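After the Sunday Lunch at Listbridge

We opened our kitchen in Listbridge in March, and I want to show also the part which guests usually don't see. The cooking gets enough attention already. This page is for the dishes and the clearing of the table.

We eat late and we stay long at the table. When the last person puts down the fork, it is often 5 in the afternoon, and the sauce had enough time to become stubborn. 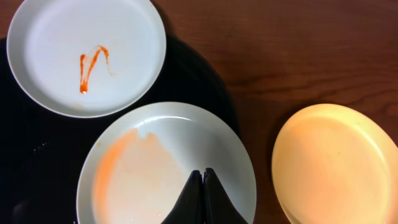 Tomato and oil together are the most difficult for me. I wipe the plates with a piece of bread or a paper first, then I leave them in warm water for 5 minutes. The white ones show every orange mark, so I wash them 2 times when it is needed. For the yellow ones I am less strict.

The big black tray goes last. It does not fit in our sink, so I clean it on the table with a soft cloth and dry it at once.

More pictures will come when the new shelf is ready.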